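Tivholm club's two-armed robot heads for August final

March 2018

TIVHOLM - Two arms, one table, and a lot of arguing over cables.

The after-school robotics club at Tivholm has got through to the Urier Schools Challenge final, to be held in August, after coming second in the regional round with a robot the students put together over the winter.

The club has 14 members, most of them in their first year of doing anything like this. They scored 587 points. The winning team, from Zilero, finished well clear but both go through.

The task this year is laying a table. Teams get a bare surface and have to bring in a plate, a cup and a folded cloth, each one set down inside a taped square. Points off for anything dropped, more off if a person has to reach in and help. Either arm can do the lifting but the cloth has to be held by both at the same time, which is where most teams came unstuck in the regional.

Tivholm got the cloth down on their second try. First try it went on the floor.

The club meets in the old sewing room, up the back stairs, and has done since the science block was closed for the new roof. Not much heating. Students wear coats till the kettle's been on. They have the room until six most evenings and one member told the Post they would stay till nine if anyone would let them.

Money has been tight. A grant of £200 from Tanui, the kitchen fittings firm on the ring road, paid for screws, cable and a second-hand laptop, and the firm also let the club use its workshop for cutting and drilling on three afternoons. The arms themselves are on loan from the challenge organisers and have to go back when the final is over, win or lose.

The students split themselves into two groups early on. One lot writes the code for reaching and gripping, the other looks after the arms and does the wiring. There was some swapping in January when it became clear that half the wiring group would rather be coding, and the other way about. Things have gone better since.

Biggest headache so far has been the grip. Too soft and the cup slides out, too hard and the arm jams and has to be started again, and that eats up the clock. The club is now trying strips of rubber cut from an old bath mat. A pupil in the wiring group said the bath mat was her gran's and her gran does know about it.

Next job is speed. Their run in the regional took nearly the whole time allowed and the judges' notes said as much. The notes also praised the team for keeping a proper logbook, with every failed run writen down, and said other clubs should do the same.

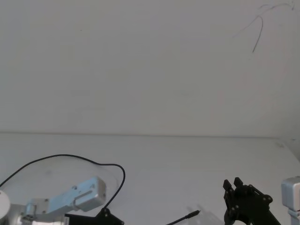
Can new members still join before the final?

Pupils from any year can sign up until the Easter break, and no experience is needed. Forms are at the school office. After Easter the team list goes to the organisers and can't be changed, though anyone who turns up later is welcome to come along and learn for next year.

The final is being held at the Urier sports hall, doors open at ten, free to get in. Each team gets 3 runs and the best one counts. Parking is limited so the school is looking at putting on a coach, if enough familes want it. Names to the office please.

Before then the club will give a short show at the spring fair, in the dining hall next to the cake stall. Visitors can have a go at driving one of the arms with a handset. Under-eights will need a grown-up with them.

The club is also after old plates and cups for practice. Chipped is fine. Plastic is no good as it's too light and the rules ask for china. Drop them in the box by the front desk, wrapped in newspaper if you can.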